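Needle handoff on a surgical robot: what I did with my semester

Project report, Anwara Nanayakkara
Advisor: Guðlaug Þórarinsdóttir
Submitted 11/10/21

So my part of the group project was the handoff. Liv Grønli had the arm control, Boonmee Sangkhawat had the needle tracker, and I had the little piece of software that sits between them and decides where the second gripper should go to take the needle from the first one. On the planning chart it was one box. I remember being kind of relieved when I got it because the other boxes looked much bigger!

The whole thing is called Prella (Liv named it, don't ask me). It takes in camera images, works out where the needle is and how it's turned, and then sends small motion steps to the two instruments. The suturing itself had been done by hand at the console by the group before us, and they left us their recordings plus a pile of notes. What we wanted was to run just one step of it by software: needle in tool A, needle in tool B, nothing dropped.

How I started

My first version was pretty dumb. I took the needle pose from Boonmee's tracker, picked the middle of the arc as the grab point, and told the free tool to go there in a straight line with its jaws open. In simulation this was great. I had 200 simulated handoffs running overnight and came in the next morning feeling very good about myself. Then we tried it on the real arms and the free tool drove its wrist straight into the thread.

I had no thread in my simulation. None! The needle was just floating there like a banana with nothing tied to it. Guðlaug looked at my screen for a while and asked where the suture was, and I had to say I hadn't put it in because it was hard to simulate. She said fine, then don't simulate it, but the planner still has to know about it.

That one comment pretty much set the rest of the semester. I didn't need the thread to bend and swing properly. I needed to know which part of space to stay out of.

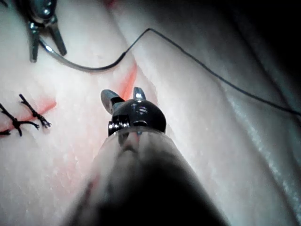 What I ended up doing was treating the thread as a chain of short straight pieces with a fat invisible tube around each one. The tracker already found dark thin stuff against the pale tissue, so Boonmee added an output that gives me the thread as a list of points starting at the needle's tail end. I connect the dots, wrap the tube around, and the planner isn't allowed to put any part of the wrist or shaft inside it. The jaws are allowed in near the needle, otherwise they could never grab anything. It took me 2 weeks to get that exception right, and I still think the code for it is ugly.

The knots problem

Something I didn't see coming was that finished stitches look a lot like thread to a tracker. Well, they are thread. Once there's a knot or two on the tissue, you have these short black tails sticking out in every direction, and the tracker would happily jump from the real thread to a cut tail and back again. My tube would then shoot off sideways across the incision and the planner would decide there was no safe path and just sit there.

We fixed it in a boring way. The chain has to start at the needle, and every next point has to be close to the one before it and not turn too sharply. The sharp turn rule needed loosening because real thread does have kinks in it, especially right after the needle. After that, anything not connected to the chain gets marked as "old stitch" and only counts as an obstacle if the tool is coming down low over the tissue.

Blur

The other headache was the close-up camera view. When an instrument comes in near the lens its shaft goes totally soft and takes up a big chunk of the image, while the wrist up at the far end is sharp. I'd been using the shaft edges to work out which way the tool was pointing, and those edges wandered all over the place. Shiny highlights on the wrist didn't help either, because the edge finder loved them more than the metal tips I cared about.

Liv said why are you even looking at the shaft, the arm tells you its joint angles. Which, yes. So now the joint angles give a first guess and the camera only corrects the last bit, using the two jaw tips. They have different shapes on the tool we use, so it's easy to tell left from right and you get the roll of the wrist almost for free. I should have asked her in the first place.

How well it works

For the final tests we did 22 handoffs on the real arms with the thread attached. The old planner hit the thread so much that we quit running it. With the new one the tool touched the thread in 2 of the runs, and in 7 it refused to move since it couldn't find a path. The rest went through clean. I'm happy with the touching number and less happy with the refusing number. Most of the refusals come from the tube being too fat, so the gap beside the needle closes up when the thread hangs near it. Making the tube thinner when the tracker is sure of itself would probably help, but I ran out of lab time.

Also slow. Each plan gets worked out from scratch, even if the thread has barely moved since the last image. Araceli Ledesma in the group next to ours suggested keeping the old path and only checking the parts that changed, and she showed me how they do it in their own planner. I have a half-working branch with that in it.

If you're taking this over

The code is in the Prella repository under handoff. Start with the thread chain file, since everything else leans on it. The settings for tube width and turn limit are at the top with comments. Please redo the camera calibration before you believe any of my numbers, and test with some tied stitches on the pad from day one, because a clean pad will make you think you're done. Liv has the login for the arm computer.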